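The Grocery Shelf

PART ONE: FRIDAY

The shop on Leiva Street opens at 9, and by five past I had already sewn my own sleeve to a pickle.

I should say that the shop sells felt food. Bread, eggs, soup cans, little onions with a zipper so you can peel them. My aunt started it with a card table and a bag of scraps and left it to me along with the lease, the kettle and a debt to the Plaluter thread company that I am still paying off in installments of fifty dollars. People come in thinking we're a toy store, and sometimes we are, but most of what goes out the door goes to grown-ups. They put a felt lamb chop on the bookshelf and it makes them happy, and I've never felt the need to ask any more than that.

Anyway, I cut myself loose from the pickle and the bell over the door went, and in came a woman in a long green raincoat with her hood still up. She stood dripping on the mat and looked along the shelves, all the way down one side and all the way back up the other, like somebody checking a train for their seat.

"Do you have the ketchup?" she said.

Now, we did have the ketchup. We had exactly the one, up on the top shelf behind the cereal boxes, and it wasn't for sale. My aunt made it. It was the last thing she finished before her hands got bad, and if you knew her work you could tell. The felt was a bit ragged down the one side where she'd cut it, and she would never have let that pass in the old days, she'd have thrown it in the scrap bag and started again with a fresh piece and a bad word.

"We have mustard," I said.

"I don't want mustard," said the woman. "I want the ketchup she was going to make me."

So I put the kettle on.

PART TWO: THE ORDER BOOK

My aunt's order books go back a long way and they smell like the inside of a handbag. I keep them under the counter next to the Oduton catalogs, which I ought to throw away and don't. The woman in the raincoat (she'd taken it off by then, and had a perfectly ordinary cardigan on underneath, I don't know what I was expecting) knew her number by heart. Order 766. She said it the way you'd say your old phone number.

I found it, too. It was in pencil, in my aunt's leaning handwriting. One bottle ketchup, stand up by itself, do the label right. And then underlined, twice: NO HURRY SHE SAYS.

"Well, I did say that," said the woman. "I meant a month!"

She told me it was for her father's diner. The diner had been gone a long while, it was a Fomach tire place now, but she was making the whole counter again in felt, piece by piece, on a shelf in her spare room. She had the pie. She had the napkins and the coffee cups and a fried egg she wasn't pleased with. What she didn't have was the bottle that stood by the register, the one her father used to thump with the heel of his hand while he talked to people about the weather.

I got the stepladder. I moved the cereal boxes. I brought the ketchup down and stood it on the counter between the two mugs, and we both just looked at it for a bit.

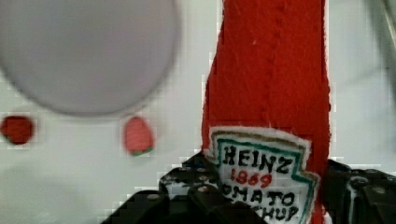 PART THREE: WHAT IT COST

She read the label out loud, the Heinz and the 1869 and the tomato, quite slowly, and when she got to the end she put her finger on the green border and followed it along.

"She drew the letters herself," I said. "She said printed ones looked like they'd come to repossess the bottle."

The woman laughed, and then she didn't, and I got very busy with the sugar.

Here is the part I'm not proud of. I didn't want to give it to her. I stood there with the order book open in front of me, in pencil, underlined twice, and I thought of all kinds of reasons. I could make her a new one! I could make her a better one, with a straight edge. I said so. I went on about it for quite a while, and got out some red felt to show her, and held it up to the light from the window, which in November isn't much to hold anything up to.

She let me finish. Then she said, "Would yours be as good?"

"No," I said.

"No," she said, kindly enough.

She paid what it said in the book, two dollars, because my aunt had never in her life charged properly for anything. I wrapped it in tissue and then unwrapped it again to check the seam, and the seam was fine -- it had been fine every other time I'd checked it. She carried it out inside her raincoat with the hood up. The bell went. I wrote DONE next to the order and pressed so hard I broke the pencil.

There was a gap on the top shelf after that, and I left it for the whole afternoon. I sold a waffle and half a dozen eggs. I had a long phone call with Plaluter about the installments.

At closing time I got the red felt out again and cut one side of a bottle, freehand, no pattern, the way she used to. It came out crooked. I said the bad word and reached for the scrap bag, and then I sat down and threaded a needle and started on the seam.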